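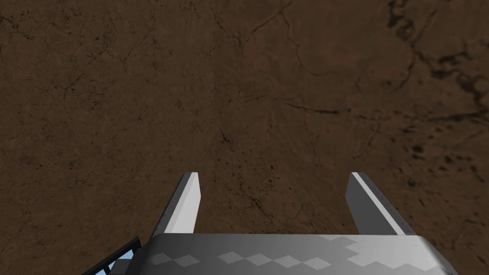 Wrist view in the simulator at the start of a take, gripper open over the cracked brown ground.

Recording Teleoperated Demonstrations in Simulation

Written by Grigoris Bakalis
Last updated 2020-10-19

This page covers recording a demonstration with the Hodavix hand controller and the Nomirov simulator. It assumes both are installed and that you can already move the simulated arm. If the arm does not respond at all, go through the Kouris setup page first. Kouris is the small program that passes controller input to the simulator, and most problems of that sort come from it.

Before you record

Start Kouris, then Nomirov, in that order. Load your task file and switch the main window to the wrist view. You should see the two fingers and the top of the palm along the bottom, with the work surface beyond them.

Open the gripper all the way. A take that begins with the fingers half closed will still save, but the replay tool sets the gripper to fully open before the first step, so the replay and the recording will not match.

Look at the ground texture as well. On the cracked brown ground, the lines are useful for judging sideways motion. With a plain texture it is hard to tell whether the arm is drifting. The cracks are only part of the texture and have no effect on contact.

Setting the controller scale

The scale setting controls how far the gripper moves for a given movement of your hand. The default is 4. For reaching across the work area this is fine. For lowering onto a surface or closing on a small part, set it to 2.

Do not change the scale during a take. The arm jumps when the new value is applied, and the jump is saved with everything else.

Recording a take

1. Hold the controller in a position you can keep comfortably. Press the side button to link it to the arm.
2. Move the gripper a short way left and right to check the direction. If it goes the wrong way, release the side button, turn to face the screen and link again.
3. Press Record. Wait until the red mark shows in the status bar.
4. Move above the target first, then straight down. Long diagonal approaches are harder for the policy to copy.
5. Close the gripper with the trigger. Pause briefly before lifting.
6. Finish the task and let go of the trigger. Press Record again to stop.

If you run out of room with your arm, release the side button, bring your hand back and press it again. The simulated arm stays where it is while the button is up. The pause is trimmed when the file is saved.

Judging height from the wrist view

Height is the part new operators have the most trouble with. The wrist view looks almost straight down, and there may be no strong finger shadows to go by. Watch the texture between the fingertips instead. As the gripper goes down, the marks on the ground spread apart and grow. You can also open the side view in a second window, but keep it small — a large one slows the simulator on older machines.

Checking and saving

Replay each take once before keeping it. Delete takes where the gripper hits the ground hard or where you stopped to think in the middle of a motion. A slow take is usable. A take with a long stop tends to teach the robot to stop there too.

Good takes go in the Itmont folder under the task name. Our current set has 2,007 takes across 17 tasks, so please use the existing task names and check the spelling before you save.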